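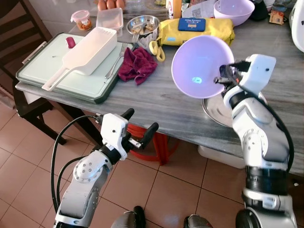
Bognár
Tester, kitchen and home automation

3 and a half out of 5. Would buy again, with grumbles.

Flerneo Table Rules, second edition. 144 pages, spiral bound, plus a pack of 40 wipe-clean cards and a roll of floor tape. £40 when I ordered. Meant for people running one or two arms at an ordinary kitchen table — labs, small workshops, keen people at home. Not a legal standard and it says so on page one. Good practice, in plain words. Used it since May on a two-arm setup doing bowls, boards, leftovers, the usual.

Best bit first. The grip section. Bowls by the rim, one arm, other gripper open and well clear until it's needed. Lavender bowl in the photo is being held just that way, left gripper open over on its own side. The book wants you to name the idle arm before you start and write it on the card. Felt daft the first day. Now I do it without thinking.

Also very good on cables. Short chapter, four pages, all of it useful. Check the slack at full reach, check it again with the wrist turned, look for loops on the outer side of the arm that could catch a chair back. We have a slatted chair at the left end of the table and I'd never once thought about it. The card says furniture either gets moved out or gets marked on the plan. Stool under the front edge, same rule. Mine's on the plan. The chair should probly go altogether.

Table layout, less sure. Flerneo wants three zones: working, waiting, keep off. Fine. But the drawings all show a huge bare bench with one cup on it. Real tables have eggs at the back, a carton, a long yellow packet, a jar with a lid, a towel in a heap by the chopping board. Where does a crumpled cloth go? Two sentences on cloth in the whole book. Cloth is the thing that moves when you don't want it to. Needs a page at least.

Sharp things. Rule is no knives, scissors or forks inside the working zone unless the task uses them, and if it does, tines and blades away from the person. Sensible. Doesn't say what to do when the fork is lying on the board next to the food bowl and the task is clearing the board. I asked, got a polite reply saying use judgement. Hm.

Edges. Rule 12 says nothing breakable within a hand's width of the table edge. Steel plate is treated as "may fall, won't break", so it's allowed there, with a note on the card. I'd be stricter. A plate sitting on the edge with a bowl held over it is two things to watch in one spot. My own version of the card says move it in first.

The food bit is thin. Wash gripper fingers before and after, keep food jobs and parts jobs on different days, wipe down between. Says nothing about rubber tips holding on to bits of food. I keep a second set of tips for food jobs now, own idea, not in the book.

The cards are the reason to buy. Big print, one job each. Wonus do a similar pack, cheaper, but theirs went soft at the corners in a week and the print is tiny. Stiltar's is an app. Didn't get on with it — you don't want to be poking at a phone with an arm moving.

The tape: bad. Lifted off our floor tiles wherever it crossed a grout line. Bought another sort.

Log sheets in the back, enough lines for 1,000 runs. I'm at 1,569 so I've been photocopying. Columns are date, task, who has the stop button, what went wrong. Who has the stop button is a great column. More important than anything else on the sheet, and it's the narrowest one. Come on.

Small stuff. No index. Page 61 and 62 are swapped in my copy. Spiral lies flat, thankyou. The stop button chapter comes after the grip chapter and ought to be first, so read that one first whatever you do.

Who it's for: anyone with arms on a shared table and no written rules. If you've already got your own list on the wall, just get the card pack, sold seperately.

Updated December 3, 2020: Flerneo say a cloth page is coming in the next edition. Score stays as it is until I've seen it.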